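Prernard Boards > Home & Laundry > Fabric Care

Thread: Line drying denim, shrinkage along the inseam

selvage_lot
Posted Friday, 7:12 am
I have two pairs of the same jeans, bought together, 100% cotton on the tag. One pair goes in the dryer on medium, the other hangs. The dryer pair is now shorter at the inseam. The hung pair has kept its length but has gone stiff, with a twist in the left leg below the knee. Washer is a Presteck front loader, cold, normal spin. Is the twist from hanging or from the wash?

tubfill
Posted Friday, 7:40 am
Neither. Leg twist comes from the weave. Twill pulls to one side once the finish washes out, and the side seam goes with it. Some mills skew the cloth before cutting to offset this. Cheaper cloth often isn't skewed. Drying method changes how soon you notice.

Demora_owner
Posted Friday, 8:05 am
Disagree in part. Spin speed matters. I ran a Demora at 2000 rpm for a year and every pair came out with hard creases set across the thigh. Dropped the speed, creases went away. If you hang a creased leg it dries in that shape.

tubfill
Posted Friday, 8:21 am
Creases and twist are separate problems. A crease irons out. Twist comes back at the next wash.

hem_allowance
Posted Friday, 9:48 am
For what it's worth, I hang mine full length and let the weight of the cloth do the work. Before putting a pair away I line up the side seam from hip to hem. If it wanders toward the front, I pull the leg straight by hand while it is still damp. 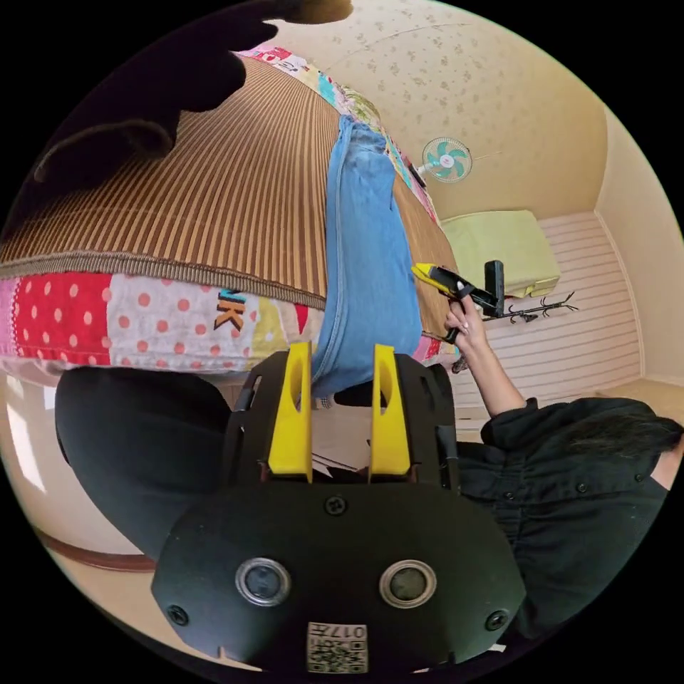
Light blue pair, side seam visible. Patchwork quilt behind.

With heavier denim I turn the pair inside out first so the pocket bags dry too. Those are the last part to dry and they are where the musty smell starts.

selvage_lot
Posted Friday, 10:15 am
Do you hang from the waistband or the hem?

hem_allowance
Posted Friday, 10:31 am
Hem up, waistband down. The waistband is the heavy end. Clips go on the hem, over the seam allowance, so the marks don't show.

rinsehold
Posted Friday, 12:02 pm
I would not do it that way with stretch denim. Anything with elastane in it can grow in length if the heavy end is down. Fold it over a bar at the knee or dry it flat. For all cotton, hem up is fine.

Demora_owner
Posted Friday, 12:20 pm
Over a bar gives you a line at the knee.

rinsehold
Posted Friday, 12:26 pm
Use a thicker bar. The Trummer rack has round rails and I don't get a line from it.

tubfill
Posted Friday, 1:10 pm
Back to the original question. The dryer pair lost length because heat and tumbling relax the yarns, and most of that happens in the first few cycles. I log dryer exhaust temperature and medium on mine peaks at 145 F. Low is enough for denim if you take it out damp and finish it on a hanger.

selvage_lot
Posted Friday, 4:37 pm
Makes sense. I'll switch the dryer pair to low, pull it damp and hang it hem up. I'll measure both inseams again in August. Any fix for the stiffness?

hem_allowance
Posted Friday, 5:03 pm
Ten minutes in the dryer with no heat, after it is dry. Check the detergent dose as well. Residue makes it worse.

rinsehold
Posted Friday, 5:19 pm
Second the dose. Add an extra rinse before you change anything else.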